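Sultness Facilities Service Desk
Ticket: Low room temperature, north wing, Undholm building
Status: Resolved, monitoring
Category: Heating and ventilation
Opened: December 20, 2023
Affected areas: Ground floor north, first floor north, shared workroom
Equipment: Stevow zone controller, hot water circulation loop

Original report

Occupants of the north wing report that rooms are cold on arrival and do not reach a comfortable temperature until after lunch. The wall thermostats show the correct setpoint. The radiators under the windows are warm at the top of the pipe and cool along the lower edge. The south wing is served by the same boiler and is not affected. The reporting office has asked whether portable heaters may be used in the meantime.

Service desk response

The report has been accepted and assigned to the building systems group. Portable heaters are not permitted in the north wing. The outlets in that part of the building share circuits with the network cabinets, and an overload would interrupt service on both floors. Offices that cannot be kept at a workable temperature may book desks in the south wing through the usual room system. Please select "heating fault" as the reason so that the booking is not charged to the department.

Occupants are asked not to adjust the radiator valves while the fault is being traced. Several had been opened fully when the technician first visited, and this changes the flow to every other radiator on the same branch.

Building systems, first visit

Boiler checked and found to be running normally. Supply water temperature at the boiler outlet is within the expected range. Supply water temperature at the north wing manifold is lower than it should be, and the difference is too large to be explained by the length of the pipe run.

The Stevow controller was inspected at the panel. It shows a morning start time of 4 for the south zone and 11 for the north zone. The north zone was therefore receiving its first call for heat in the late morning, well after occupants had arrived. The log kept by the controller shows that the schedule was last written in May, when the building was changed over to summer settings. The south zone was put back in the fall. The north zone was not.

Schedule corrected so that both zones now start at 4. The change was saved and the panel was restarted to confirm that it would be kept after a loss of power.

Follow-up from reporting office

Rooms on the ground floor were noticeably better the next morning. First floor rooms were improved but still cold near the windows. The shared workroom at the end of the corridor showed no improvement. The reporting office asks that the ticket remain open.

Service desk note on comfort reports

Occupants who send in comfort reports should use the standard form. A report that says only "cold" cannot be compared with other reports. The form asks for the room, the time, the reading on the wall thermostat, the distance from the nearest window and the clothing being worn. 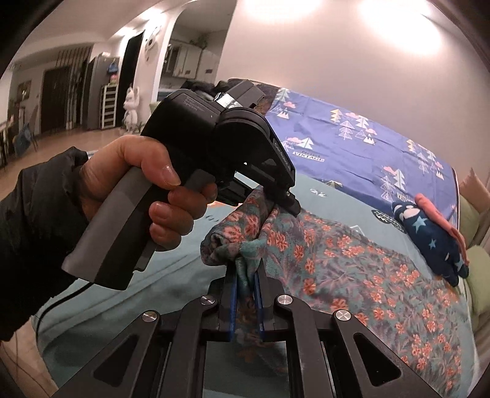
Comfort reports for the north wing are compared on the assumption that occupants are in ordinary indoor clothing. Where that is not so, the clothing line of the form must be completed, or the report will be read as more favorable than it is. A sweater or cardigan should be entered as indoor clothing. A puffy, quilted jacket that covers the wrist and forearm, such as the black one in the photograph, should be entered as outdoor clothing, and the rating should be given with that in mind. Reports already submitted do not need to be sent again, but the reporting office may add a clothing entry by replying to this ticket.

Building systems, second visit

Manifold opened for inspection. The strainer on the north branch was partly blocked with fine dark sediment. It was removed, rinsed and refitted. Flow on the branch rose at once, and the return pipe became warm along its full length within the hour.

Air was bled from the first floor radiators. The radiator in the shared workroom gave no water at the bleed valve, even with the branch at full pressure. The isolating valve behind it was found to be closed and could not be turned by hand. The valve was not forced. This item has been passed to Cardoso, who hold the contract for pipework and valves at Undholm.

Cost estimate for the valve replacement: $300, parts and labor. Approved under the maintenance budget. The estimate does not include repainting of the wall behind the radiator, and a separate request should be raised if this is wanted.

Contractor report, Cardoso

The north branch was isolated and drained to below the level of the workroom radiator. The isolating valve was removed. The spindle had seized in the closed position and the seat was badly worn. A new valve was fitted, the branch was refilled and the inhibitor was topped up. The system was left running and the joint was inspected again before departure. No leak was found. The work took about 12 hours including draining and refilling, and the rest of the north wing was without heat for that period. Occupants had been notified in advance by the service desk.

The contractor advises that sediment is likely to collect in the strainer again during the current season and recommends that it be cleaned before the summer changeover.

Resolution

The fault had separate causes: an incorrect start time in the north zone schedule, a blocked strainer on the north branch, and a seized isolating valve in the shared workroom. All have been corrected. The radiator valves in the north wing have been returned to their marked positions.

Actions carried forward

The seasonal changeover checklist has been revised. Each zone must now be opened on the Stevow panel and its start time written down beside the zone name.

Strainer cleaning has been added to the planned work list for May.

Desk bookings made in the south wing under "heating fault" will be honored until they expire. New bookings under that reason will no longer be accepted.

The ticket will close automatically at the end of the monitoring period. To reopen it, reply from the address used for the original report and attach a completed comfort form for each room concerned.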